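Floor goal (indoor game)

Floor goal is a small indoor ball game played at home or in a school hall. It needs a soft ball, a level floor and one or two very small goals. In Womham, where it has been played in the primary school for 14 years, it is also called Traltness, after the street of its first players.

Rules

The game is played by two persons or two pairs. The ball is rolled or pushed with the open hand and must stay in contact with the floor. A ball that jumps is given to the other side. A match finishes when one side has 9 goals – there is no time limit.

The written rules were collected by Niamh Cronin in a booklet of 227 pages, most of which are about local differences.

Playing surface

A smooth floor without carpet is preferred. Joints between tiles can turn a slow ball from its way, and for this reason many players choose a floor of one piece in a pale colour.
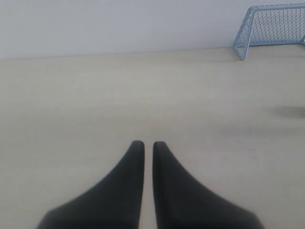
The floor is swept before play, as even a grain of sand may change the direction of a light ball. The usual distance between two goals is 490 centimetres. In smaller rooms only one goal is used, and the sides attack it in turns.

Equipment

Goals are sold by Didis and by Nic Aodha, or made at home from wire and net.

See also: Table football, Marbles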